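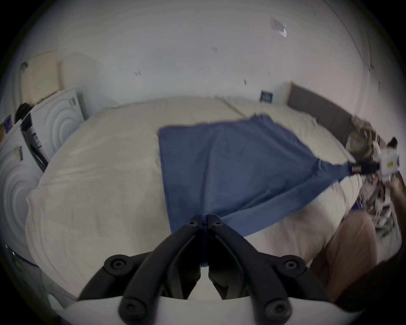 Danica Ondrejka put the trouble down to a pivot screw that had worked itself out. The left finger of one gripper stopped closing all the way in September, she said, and for most of an afternoon at Millthorpe it went unnoticed.

"You still feel the cloth pull, so you think you've got it," she said. "Then the corner slides out."

Of the 636 folding runs logged that week, 80 had to be thrown away. Usman Swati went through them himself. The fault showed up as a slow drift in the finger width — easy to spot on a graph, he said, and hard to spot in your hand.

Nobody was hurt, though Swati did pinch his thumb testing the finger with the power on. "My own fault. I should have unplugged it."

The screws now get thread glue and are checked every 5 hours. Ondrejka would like a different screw altogether. Swati has ordered some to try.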